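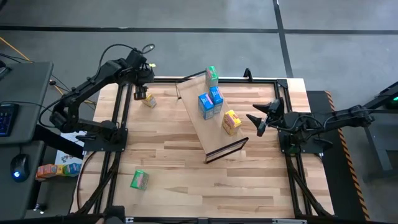 Gwilym Gethin asked that the minutes show he still thinks the pantry should open two evenings a month, as he said in June, and that the August hours were set before the Brunalgate families had been asked. Agreed to record this. The rest of the June minutes were accepted as written.

Rirnside Neighborhood Pantry
Minutes, August meeting
Start 6:30 p.m., library back room
Chair: Lamduan Rojanasak
Notes: Gwilym Gethin

1. Opening hours
Lamduan reported that the morning session is full most weeks and the line reaches the side door by 10. The evening session in July was quieter, but most of the people who came work days and can't make the morning. Gwilym moved that a second evening be tried through the end of October. Two people were worried about finding drivers. Motion passed, with one against. The second evening will run from 5 to 7.

2. Money
Balance at the end of July was $964. The freezer repair has been paid. Firnovo has offered $800 toward shelving and asks for a receipt and a short letter by the end of the month. Lamduan will write the letter. It was agreed to accept the money and to get two prices before ordering.

3. Dry goods
Canned vegetables and rice are fine through September. Breakfast cereal and crackers run out first every month, and the last order was short. Agreed to raise the standing cereal order to 60 boxes and to ask the Srithong store whether it will hold back dented packages for us. Bar soap was asked for again. It will go on the donation list in the library lobby.

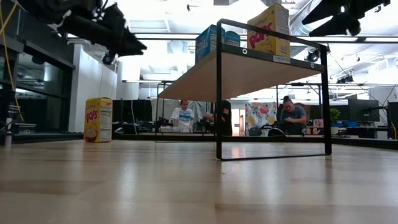 Cereal on the shelf.

4. Brunalgate deliveries
Four households there can't get to the pantry. Gwilym has been taking bags over in his own car and would like someone to cover the second week of the month. Put off until the new driver list is ready. Gas money was discussed and left as it is.

5. Door key
The spare key is still missing. Lamduan will ask the library for another and pay the deposit out of petty cash.

6. Other business
A request to use our tables for the school book sale was approved, provided they are back by noon the next day. The sign on the side door has the old phone number and needs to be replaced. Gwilym to do.

Next meeting in September, same room, 6:30 p.m.
Closed at 7:50 p.m.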